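Small arms need rules too
Opinion, by Raffaele Longo

Most of the people I know who work with small printed robot arms came to them through software. They can read a stack trace, and they have strong views about version control. Ask them for the written rules of their bench and you get a shrug, or a page on a wiki that was last touched in February.

I think every bench with an arm on it should have written rules, however small the arm is. I also think those rules should fit on one sheet and hang where the person running the arm can read them.

The usual objection is that the formal standards were written for factories. That is true as far as it goes. A hobby servo does not have the force of a welding robot, and fencing off a tabletop arm would be silly. But people take this to mean that nothing applies, and then they work with no rules at all. When I started the bench practice group at Skutthorpe, the first thing we did was write down what we already did by habit. We could not agree on half of it. Two of us had been powering down before reaching in. The others paused the program and left the servos holding, which is a different state, and everyone had been calling both of them "off."

The sheet we ended up with has 10 lines. It took longer to write than any of us planned. I will not print all of it, but these are the lines I would defend against anyone.

Fix the base before you turn on the power. Write down how it is fixed. If that changes, you have a new setup and should say so in the log.

Know where your cables go through the full reach of the arm. Run the whole motion slowly once and watch the cables, and leave the gripper to look after itself for that run.

Mark the start position of every object, or record it some other way. "Bricks scattered on the table" is a fair description of a task and a poor description of a test. Someone else has to be able to set it up again.

Say what counts as done. A brick on a baseplate may be pressed down or only resting there, and your results should say which of these you accept.
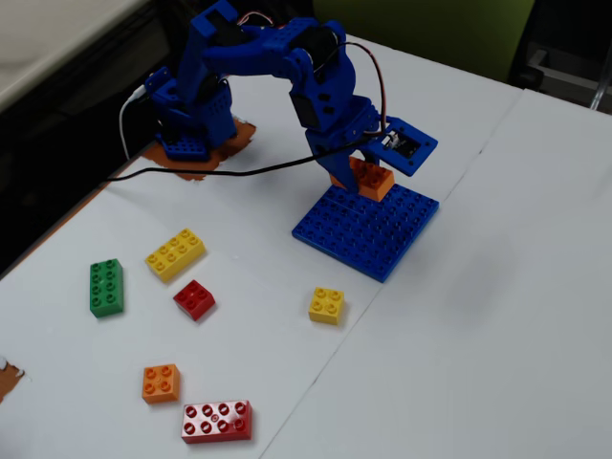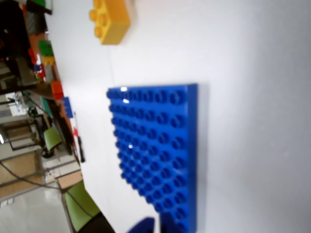
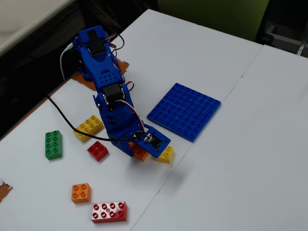 Toy bricks, blue baseplate, white tabletop.

Bench Notes, Vol. 2, p. 70

The brick task is a good place to argue about this, as so many groups use some form of it. The parts are cheap and the colors are easy to tell apart. Studs give you a clear target. It looks simple enough that people skip the paperwork, and later they find that their numbers cannot be compared with anyone else's.

We had this problem with Granard. They ran what we thought was the same task and reported far fewer failed placements. We spent weeks looking at our gripper code. The difference was in the counting. They stopped the clock when the brick touched the plate, and we stopped it when the arm had let go and moved clear. Both are reasonable choices. Neither group had written its choice down, so each of us assumed the other had made the same one.

Vandenberghe, to their credit, now send their sheet along with their results. It is short and a little blunt. I have disagreed with two of the lines in it, and I could only do so since I was able to read them. That is most of what I am asking for.

There is a second objection, which I take more seriously. Rules pile up. Every mishap adds a line and no line ever comes off, until the sheet is four pages long and people sign it without reading. I have seen this happen at Iditz, where the startup checklist still asked about an air supply long after the last air gripper had gone. People ticked the box every morning. Once you are used to ticking a box that means nothing, you will tick the others the same way.

So put a limit on it. Ours is one side of one sheet. If someone wants to add a line, they have to name the line that goes or show how two can be merged. This leads to some arguments – mostly useful ones – and it keeps the sheet readable.

I would also keep safety lines and test lines on the same sheet. Some groups split them, with safety handled by whoever runs the building and test method left to the students. On a small bench the two overlap too much. A base that shifts can catch a finger, and it also spoils the afternoon's data. The person at the table should be thinking of both.

Nothing in this needs a standards body. It would help if one published a short guide for arms of this size, and I would read it gladly. Until then, write your own, date it, and send it out with your results. If yours is better than ours, we will copy it.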